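Search this site
Go
Home Columns Letters Archive

The small box inside the bigger box
by Sevim Soylu
30/03/2023
Shared 91 times | 8 comments

I have been told again that what I need is another box. This time the advice came from a catalog by a company called Stilden, which sells containers to people who already have containers. There were pages of them. Clear ones for the things you want to see, gray ones for the things you don't, and lids sold separately.

I don't believe in it, and I would like to say why, even though my own desk drawer would not win me any arguments.

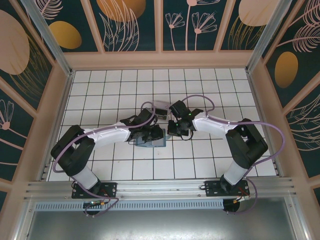
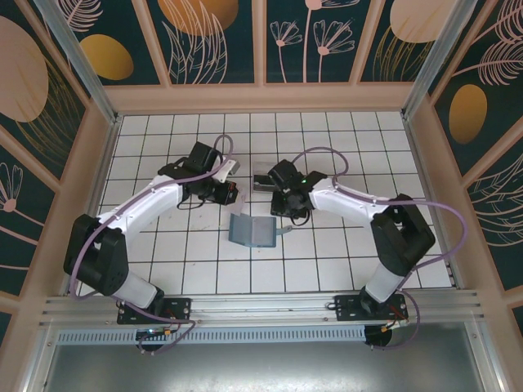
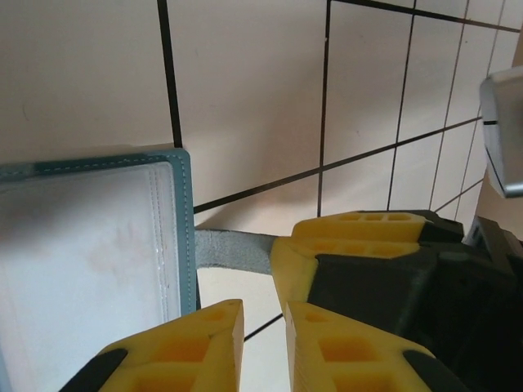 Last September I went to a talk at the Vistgate library called "A Home for Every Object." The speaker was pleasant and clearly had a tidy house. She had a slide of a hallway cabinet before and a slide of the same cabinet after, and everyone made the noise people make. I kept looking at the after. As far as I could tell, it held the same stuff. The batteries were in a box, the string was in a box, and the odd metal parts that had been lying around loose were in a box marked "hardware." She still had every one of them.

I raised my hand and asked how often she used the hardware. She said that wasn't really the point of the exercise. I wrote that down.

My complaint with the whole business is that it treats sorting as if it were deciding. Sorting is easy. You can do it with the radio on. You pick up a bracket, you see that it's a bracket, and you put it with its cousins. Deciding means asking what the bracket was for, whether the shelf it held up still exists, and whether you will ever in your life put up another shelf. It's slow and a little embarrassing, and it doesn't make a good slide.

Take brackets, then, as I seem to have brought them up. Everybody has one left over. I have met people who moved across the country with a single L-shaped bracket in a coffee can. It's strong, it looks useful, and it feels wrong to throw out metal. So it gets a container. Now you have a bracket and a container, and the container has to go somewhere, and before long you're reading a catalog from Stilden.

Plastic boxes are worse, if you ask me. The little see-through kind come into the house holding something else, screws or pins or some part for the faucet, and when they're empty they look too good to toss. I had a stack of these in the laundry room for years. I kept telling myself that when I finally got organized I'd be glad of them. When I did finally sit down to it, I found that they were the mess. They had nothing in them. I was storing storage.

My neighbor Duygu Kırmızıgül takes the other side and takes it hard. She is the most organized person on our street and she isn't smug about it, so I listen. Her view is that most people can't decide, they never will, and a box at least keeps the undecided things from spreading over the kitchen counter. She bought the Jindavel drawer system, the one with the dividers that click, and she says it gave her back her mornings. She knows where her scissors are. I have borrowed those scissors more than once, so I can't say the system doesn't work.

But I asked her what was in the bottom drawer and she laughed and wouldn't open it.

I'm also suspicious of what these systems cost. I added up what our household had spent on baskets, bins, trays and hooks, from the receipts I could find, and it came to $882. I was sure I had made a mistake and did it over. That's a lot of money to pay so that old cords can lie flat. For less than that I could have bought new cords every time I needed one, and I have needed one maybe twice.

Then there are the fabric things. Somebody at the talk praised the soft kind of organizer, with straps and stitched edges, on the grounds that it "gives" when you overfill it. I would have thought that was the trouble with it. A hard box at least tells you when to stop. A soft one will take another scarf, and another, until it's leaning against the wall like a drunk uncle and you can't get the closet shut.

I tried it my way over the winter. The rule was that I could buy no containers, and that anything I picked up had to be used, given away or thrown out before I picked up the next thing. It went badly for the first 2 evenings. I spent a long time over a flat piece of metal that I think came off the old stove. I couldn't use it, I couldn't imagine who would want it, and I still felt like a criminal dropping it in the scrap bin. After that it went quicker. The laundry room shelf is clear, and I haven't missed anything from it yet, though I'm told that this is when you start to.

The drawer in my desk I have not touched. There is a tin in it that held Tatlı cookies once, and inside the tin are keys. I don't know what they open. I will get to it.

Comments

shelfless_in_ohio
"Storing storage." Well, that describes my garage. My husband has bins for the bin lids.

Duygu K.
For the record, the bottom drawer is birthday candles and takeout menus, and I stand by both. You can give back the scissors any time.

R. from the east side
I was at that library talk and I thought she did a fine job. Some of us have kids and need a place to throw things fast. Try deciding about every toy car and see how far you get before supper.

oldtoolbox
Disagree on the bracket. I kept one in a can for years and then used it on my mother's mailbox. Keep the bracket.

Show more comments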